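I've been meaning to write up the Idatix open day since I got home, and my notes have been sitting under the car keys on the kitchen counter for long enough. So, with a cup of coffee and a quiet Sunday-ish sort of mood, let me try to get it down while I can still read my own handwriting.

**Visited: May 13, 2018**

Idatix is out past the old Leclerc mill, which you reach by a road that the map on my phone didn't believe in. I drove past the turn, came back, and drove past it again from the other side. There's a sign, but it faces the loading dock, so truck drivers find the place beautifully and visitors don't. By the time I'd parked on the grass the welcome talk was underway and I slid in at the back with a paper name tag stuck to my sweater, feeling like I'd walked in late to church.

The talk was friendly and a bit rambling (I'm hardly one to complain). Idatix began in a rented garage, fixing conveyor motors for the mill, and moved into robot arms when the conveyor work dried up. These days they do small-scale handling, meaning arms that sit at a table and pick things up and put them down. The big project is called Guditow, and it's meant for kitchens and care homes, places with a lot of dishes and cups and not enough hands. They were very open about it being unfinished. The woman giving the talk told us that if everything went smoothly all afternoon we should be suspicious!

Well, it didn't, and that's really what I want to write about.

They split us into groups, and mine was 9 people, including a couple of high school kids who asked better questions than any of the grown-ups. Our first stop was the wiring room, which I'll skip over except to say that I have never seen so many neatly labeled drawers in my life and came home wanting to do the same to my garage. Then through a set of double doors to the area where Guditow does its practicing.

The rules before we went in were short. Stay behind the yellow tape, no leaning over the tape with a phone, and if anybody says "hold," stop talking and stand still. We all nodded. There was a red stop button on our side of the tape as well as one by the operator, and we were told that any visitor was allowed to hit it for any reason and would not be teased. I liked that very much. I've worked in two warehouses in my life and in both of them hitting the stop button was something you had to explain to a man with a clipboard.

The job that afternoon was plain kitchen stuff, picking clear plastic pieces out of bowls and putting them back. It sounds like nothing. The engineer running our session said it was one of the hardest things they'd tried, and that metal spoons and wooden blocks had been a breeze next to it. Clear plastic doesn't give the cameras much to hold on to. The light goes through it, or bounces off it, or both, and the software ends up making a guess about where the edges are.

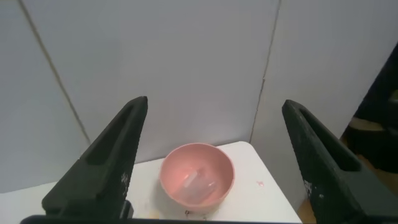 We watched a good many tries go by. The arm would come down slowly, pause, close, and lift, and everybody would let out a breath when it came up holding something. One of the high school kids had started whispering "please, please, please" each time, and before long the rest of us were pulling for it too. It's funny how fast you get fond of a machine. My sister has a robot vacuum she apologizes to, and I used to laugh at her for it.

Then came the one that went wrong. The arm went down the way it had all the other times, and it didn't stop where it should have. It kept pressing. There was a creak from the table, not loud, and the bowl started to slide sideways under the pressure. It shot out from under the fingers and off the table, and landed on our side of the tape, more or less at the feet of the gentleman next to me. The arm carried on down into the tabletop where the bowl had been. The operator hit the stop a moment later and called "hold," and we all held.

I want to be fair and say it was a plastic bowl, and nobody was hurt, and the gentleman even handed it back with a little bow. But it was a strange few seconds. The arm had been so gentle up to then that I think we'd all stopped thinking of it as a thing that could push.

What impressed me was what they did afterward. They could easily have herded us off to the coffee and cookies. The engineer asked whether we'd mind staying while they had a look, and only one couple left (they had a baby with them, and the baby had opinions). So we got to watch an honest-to-goodness fault hunt, which I enjoyed more than anything else on the program.

Here's how it went, as best I could follow.

The first thing they did was leave the arm exactly where it was. Power off, brakes on, hands in pockets. The engineer said that the temptation is always to back the thing up and tidy the table, and once you've done that you've thrown away half of what you could have learned. They marked the spot with tape and took the readings down by hand, even though the computer had them already.

Next they pulled up the record of that last try. The arm has two ways of knowing when to stop. One is the camera's idea of how deep the object is. The other is a force limit, so that if it feels too much push from below it quits and backs off. The camera's guess had been off by a lot. It had looked through the clear plastic, so to speak, and settled on a depth that was lower than the table itself. That one didn't surprise them. It happens, they said, and it's the reason the force limit is there.

The force limit was the part that made the room go quiet. It hadn't tripped. There was some typing, and some more typing, and a fellow from the back office was sent for. It came out that the limit had been raised the day before, to 600 on whatever scale their software uses, for a job with heavier items. It should have been put back and it hadn't been. The gentle tries we'd been admiring all afternoon had been gentle because the camera happened to be guessing right. There had been no safety net under any of them.

I'll admit that gave me a little chill, thinking of that row of us leaning toward the tape going "please, please."

The engineer told us all of this straight out, in front of everyone, and didn't name whoever had changed the setting. One of the visitors asked, a bit sharply, whose fault it was. The answer was that if one person forgetting one number can switch off the protection, then the protection was badly made, and they'd all had a hand in making it. I wrote that down on the back of my name tag.

Somebody else asked how often this sort of thing happens. They keep a log of every try, and Guditow was up to 2,395 of them with the clear plastic alone. Out of those, 3 had ended with the arm pushing on the table. The first 2 had been caught by the force limit and had hardly made a sound. Ours was the third. So I suppose I can say I was there for a rare event, like an eclipse, although I didn't bring the right glasses.

Before we left the area they told us what would change. I'm copying from my notes, so forgive the shorthand:

- force limit goes back to the low setting by itself whenever the job is switched
- the setting shows on the big screen, where visitors and staff can both read it
- the arm gets a floor, a height it may never go below no matter what the camera thinks
- tape moves back, and a clear screen goes up between the table and the public

The last one I'd have thought was there from the start, and I did say so, as nicely as I could. The engineer agreed and looked a bit pink about it. They'd judged that light plastic things couldn't do much harm. Perhaps so, but the force was in the arm, and next time it might be something with a sharper edge that gets squeezed out sideways. I don't think I was telling them anything new by then.

The rest of the afternoon was pleasant and calmer. We were shown a storage system from Skarnurari, which is the company that makes their shelving and bins, and a very patient man walked us through how the bins slide out. I'm afraid I didn't give him my full attention, as my head was still back at the table. The cookies were oatmeal and there were plenty. The coffee came out of one of those tall steel urns and tasted like every church basement I've ever been in, and I had two cups.

I did get a chance to talk with the engineer again by the coat rack. I asked whether it was embarrassing to have it happen in front of people. Yes, very. Then we got onto care homes, and I said that my mother had spent her last couple of years in one, and that she'd have thrown a bowl at the thing herself if it had come near her pudding. That got a real laugh. But we talked about it seriously too, how an arm like that would be working beside people who can't move out of the way in a hurry, and how the force limit would matter far more there than it did in a room full of spry open-day visitors. They don't expect to put one near a resident for years yet, and after what I saw I think that's the right answer.

If you're thinking of going, they're planning another open day in September. Wear flat shoes, bring a sweater for the practice area (they keep it chilly), and come at the turn from the mill side, slowly, looking left. Parking is on the grass and gets soft after rain. Kids are welcome, and I'd say from ten or so upward they'd get a lot out of it. Ask to see the labeled drawers.

I plan to be there myself, and I'll be looking for that screen.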